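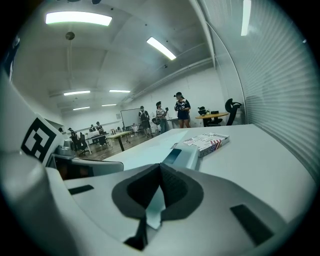
4. 計測ループの敷設とデコーダーの初期設定

本章では、Lodden計時システムをサーキットに常設または仮設する際の、計測ループの敷設、デコーダーの接続、コース情報の登録、受信確認の手順を説明します。車載トランスポンダーの取り付けは第5章、リザルトの出力は第7章を参照してください。

本章の内容は2026年3月改訂版のファームウェアに基づいています。旧版を使用している場合、メニューの階層が一部異なります。旧版との対応表は付録Cにあります。

4.1 作業を始める前に

敷設作業はコースを閉鎖した状態で行います。走行枠の合間に作業する場合も、コース管制に作業開始と終了を無線で連絡し、管制の復唱を受けてからコースに入ってください。

次のものを用意します。

・デコーダー本体
・ループケーブル(コントロールライン用、中間計測用)
・接続ボックス
・同軸ケーブル(接続ボックスとデコーダーの間)
・LANケーブル
・計測用PC(Plorkarをインストール済みのもの)
・試験用トランスポンダー Ferkis
・路面カッター(常設の場合)
・ループ充填材(常設の場合)
・路面用保護テープ(仮設の場合)
・巻尺、チョーク、テスター

注意:路面の切削は舗装の構造を把握している施工業者に依頼してください。コース所有者の許可を得ずに舗装を切削しないでください。

注意:デコーダーの電源はAC 100 Vです。発電機を使用する場合は、電圧が安定してから本体の電源を入れてください。

4.2 敷設位置の決定

計測ループは、コースを横断する細長い長方形に敷設します。2本の横断線のうち、進行方向に対して手前側を「入側」、奥側を「出側」と呼びます。計測の基準になるのは両者の中央です。

1. コントロールラインの位置を確認します。塗装のかすれがある場合は、コース公認図面の寸法に従って引き直しておきます。

2. コントロールラインの進行方向側の縁を基準とし、ループの中央がこの縁に一致するように、入側と出側の位置をチョークで記します。入側と出側の間隔は車両区分によって異なるため、付録Aの表で確認してください。

3. ループの両端を、舗装の端から外側へ延長します。車両がコース端いっぱいを走行した場合でも、トランスポンダーがループの内側を通過する必要があります。

4. ピットレーンがコントロールラインと並行している場合は、ピットレーンにもループを敷設するかどうかを決めます。敷設する場合は必ず別系統とし、コース側のループと直列に接続しないでください。

5. 敷設位置の周囲に金属の埋設物がないか確認します。グレーチング、鉄筋入りの側溝蓋、古い計測ループなどが該当します。

注記:使用していない古いループが残っている場合は、ケーブルを切断し、端末が開放されていることをテスターで確認してください。閉じたままの古いループは受信感度を大きく下げることがあります。

注記:スタートグリッド最前列がコントロールラインに近いコースでは、停止中の車両がループ上にかかることがあります。この場合の設定は4.7を参照してください。

4.3 ループケーブルの敷設(常設)

1. チョークの線に沿って路面を切削します。溝の深さと幅は付録Aの値に従ってください。角の部分は斜めに面取りし、ケーブルが直角に折れないようにします。

2. 溝の中の切り粉を圧縮空気で取り除きます。水を使って切削した場合は、溝が完全に乾くまで次の作業に進まないでください。

3. 接続ボックス側を起点に、ループケーブルを溝の底に沿わせて入れます。途中で継ぎ足しはできません。

4. ケーブルが浮く箇所は、短く切ったバックアップ材で押さえます。金属製の釘やステープルは使用できません。

5. 起点に戻ったケーブルと引き出し部のケーブルを、接続ボックスまで撚り合わせます。引き出し部が平行のままだと、ピットウォール脇を通る車両を誤って検出することがあります。

6. 充填前にテスターで導通を測定し、値を設置記録用紙に記入します。

7. 充填材を流し込み、路面と同じ高さに仕上げます。二輪車が走行するコースでは、盛り上がりを残さないでください。

8. 充填材の硬化後、もう一度導通を測定します。手順6の値との差が付録Aの許容範囲を超える場合は、車両を走行させず、施工業者に連絡してください。

警告:充填材が硬化する前に車両を通過させると、ケーブルが溝から引き出され、後続車両に絡む危険があります。硬化時間は気温によって変わるため、充填材の容器に記載された時間を守ってください。

4.4 ループケーブルの敷設(仮設)

仮設は、駐車場を使ったジムカーナや公道閉鎖イベントなど、舗装を切削できない場所で使用します。決勝レースの正式計時に仮設ループを使用する場合は、事前に大会の計時長の承認を得てください。

1. 路面の砂と油分を取り除きます。

2. 保護テープの下貼りを行います。テープは進行方向に対して直角に貼り、継ぎ目を走行ライン上に置かないでください。

3. 下貼りの上にケーブルを置き、上貼りのテープで覆います。上貼りの幅は110 mmのものを使用します。

4. テープ全体をローラーで圧着します。端部は特に入念に行ってください。

5. 引き出し部を撚り合わせ、接続ボックスまで導きます。観客やメディアの通路を横切る箇所には、ケーブルプロテクターをかぶせます。

6. 低速の車両を通過させ、テープのめくれがないか点検します。

注意:仮設ループは各走行枠の終了後に点検してください。急制動や空転が起こる位置には敷設できません。

注意:雨天時はテープの上が滑りやすくなります。二輪車の走行に仮設ループを使用しないでください。

4.5 接続ボックスとデコーダーの接続

1. デコーダーの電源が切れていることを確認します。

2. 引き出し部のケーブルを接続ボックスの端子LOOPに接続します。極性はありません。

3. 接続ボックスの端子OUTとデコーダー背面の端子IN 1を同軸ケーブルで接続します。コネクターは手で締め、工具で増し締めしないでください。

4. ピットレーン用ループがある場合は、同じ手順で端子IN 2に接続します。

5. デコーダーの端子LANと計測用PCを、LANケーブルで接続します。計時室内のネットワークを経由してもかまいませんが、無線LANは使用しないでください。

6. 外部の時刻信号を使用する場合は、アンテナを端子SYNCに接続します。アンテナは空の開けた場所に置きます。

7. 付属の電源ケーブルを接続し、電源スイッチを入れます。

起動すると、前面のSTATUS表示灯が橙色に点滅し、自己診断が終わると緑色に点灯します。赤色に点灯した場合は4.9を参照してください。

注記:同軸ケーブルを電源ケーブルや場内放送のスピーカーケーブルと束ねないでください。やむを得ず交差させる場合は、直角に交差させます。

4.6 コース情報の登録

コース情報は計測用PCのPlorkarから登録します。登録した内容はデコーダー本体にも保存され、PCを交換しても失われません。

1. Plorkarを起動し、「装置」メニューから「デコーダーの検索」を選びます。

2. 一覧に表示されたデコーダーを選び、「接続」を押します。パスワードは本体底面のラベルに記載されています。初回接続時に必ず変更してください。

3. 「コース」タブを開き、「新規」を押します。

4. コース名を入力します。全角文字も使用できますが、場内表示器に出力する場合は半角英数字の略称も入力してください。

5. 「全長」に、公認図面に記載された計測線の長さをメートル単位で入力します。桁区切りは入力不要です。たとえば全長3,281 mのコースでは「3281」と入力します。入力した値は平均速度の計算に使用されます。

6. 「計測点」に、接続したループを割り当てます。IN 1には「コントロールライン」を、IN 2には「ピットレーン」を指定します。

7. 中間計測点がある場合は、コントロールラインからの距離を入力します。中間計測点は3か所まで登録できます。これより多い計測点が必要な場合は、拡張デコーダーを追加してください。

8. 「最短ラップタイム」を入力します。この値より短い間隔で同じトランスポンダーが検出された場合、後の通過は保留扱いになります。値は、そのコースで最も速い車両区分の記録を下回るように設定します。

9. 「保存」を押し、「デコーダーへ送信」を押します。送信中はLANケーブルを抜かないでください。

注記:ショートコースとフルコースを切り替えて使用するサーキットでは、コースごとに別の登録を作成します。ひとつの登録の全長だけを書き換えて使用すると、過去のセッションを再集計した際に平均速度が変わります。

注記:マイル表示が必要な場合も、登録はメートル単位で行います。表示単位は「表示」タブで切り替えます。

4.7 ループごとの受信設定

「計測点」の各行を選んで「詳細」を押すと、受信設定の画面が開きます。

感度
通常は「自動」のまま使用します。自動では、電源投入後の周囲のノイズを測定して基準値を決めます。測定中はループ上に車両や試験用トランスポンダーを置かないでください。

通過判定
「最大信号点」と「中点」から選択します。四輪車では「最大信号点」、カートと二輪車では「中点」を推奨します。同じ選手権の中で設定を変更しないでください。

停車の扱い
グリッド上の車両がループにかかる可能性がある場合は「スタート時の検出を除外」を有効にします。有効にすると、スタート信号の入力から最初の離脱までの検出は周回として数えられません。スタート信号の入力がない場合、この設定は機能しません。

逆走の記録
有効にすると、通過方向が反対と判定された検出に「R」の記号が付きます。判定には中間計測点が最低1か所必要です。単独のループでは方向を判定できません。

4.8 受信確認

受信確認は、敷設後、ケーブルの接続を変更した後、および各大会の最初の走行枠の前に行います。2名で作業し、1名がコース上、もう1名が計時室に入ります。

1. 試験用トランスポンダーFerkisを充電し、表示灯が緑色に点滅していることを確認します。

2. Plorkarの「受信モニター」を開きます。

3. コース上の作業者は、Ferkisを車載時と同じ高さ、同じ向きに保持し、コースの左端からループを横切ります。

4. 計時室の作業者は、検出された番号、信号強度、検出回数を設置記録用紙に記入します。

5. 同じ動作を、コース中央と右端で繰り返します。

6. ループの手前側の外で停止し、検出が出ないことを確認します。続いて、引き出し部と接続ボックスのそばでも同じ確認をします。

7. ピットレーン用ループについて、手順3から手順6を繰り返します。

8. 試験車両にトランスポンダーを取り付け、低速と高速でそれぞれ通過します。信号強度が100を下回る場合は、取り付け位置とループの状態を点検してください。

9. 確認が終わったら「試験データの消去」を押します。消去しないと、試験用トランスポンダーの通過が最初のセッションに含まれます。

信号強度の目安は次のとおりです。

100以上:良好。
60から99:使用可能。ただし取り付け位置の見直しを推奨します。
59以下:使用不可。

車載カーボンパネルの上にトランスポンダーを置いた場合、信号強度が大きく低下します。詳細は第5章の取り付け禁止位置の図を参照してください。

4.9 異常時の点検

STATUS表示灯が赤色に点灯する
自己診断で異常が検出されています。電源を切り、すべての同軸ケーブルを外してから電源を入れ直します。緑色に変わる場合は、ループまたは接続ボックスの不良です。赤色のままの場合は本体の修理が必要です。

表示灯は緑色だが、どの車両も検出されない
接続ボックスの端子LOOPとOUTの入れ違いを確認します。続いて、Plorkarで正しい入力に計測点が割り当てられているか確認してください。

特定の車両だけ検出されない
トランスポンダーの充電状態と登録番号を確認します。同じトランスポンダーを別の車両で試すか、試験用のFerkisを当該車両に取り付けて切り分けます。

1周に2回検出される
引き出し部の撚りが不足しているか、コースの別の区間が接続ボックスの近くを通っています。撚り直しができない場合は、最短ラップタイムの設定で対応します。

コース端の通過だけ検出が弱い
ループの延長が不足しています。4.2の手順3に戻り、敷設位置を確認してください。

雨が降ると信号強度が下がる
接続ボックスの蓋のパッキンと、引き出し部の被覆を点検します。被覆に傷がある場合、テープでの補修は一時的な処置とし、次の大会までにケーブルを交換してください。

時刻がずれる
SYNCアンテナの受信状態を確認します。外部の時刻信号を使用しない場合は、セッションの開始前に「PCの時刻に合わせる」を実行します。セッション中は実行できません。

4.10 設置記録の保管

設置記録用紙には、次の項目を記入します。

・コース名と敷設位置の略図
・ループケーブルのロット番号
・充填前後の導通測定値
・受信確認の結果(左端、中央、右端)
・デコーダーの製造番号とファームウェアの版
・作業者と確認者の署名

記入例
作業者:Ekene Akande
確認者:Beatriz Amaral

用紙は計時室に1部を保管し、写しをコース所有者に渡します。ループを撤去または交換した場合も、以前の記録を破棄しないでください。競技結果に対する抗議があった場合、計時長から提出を求められることがあります。

次章では、車両区分ごとのトランスポンダーの取り付け位置と、車検時の確認方法を説明します。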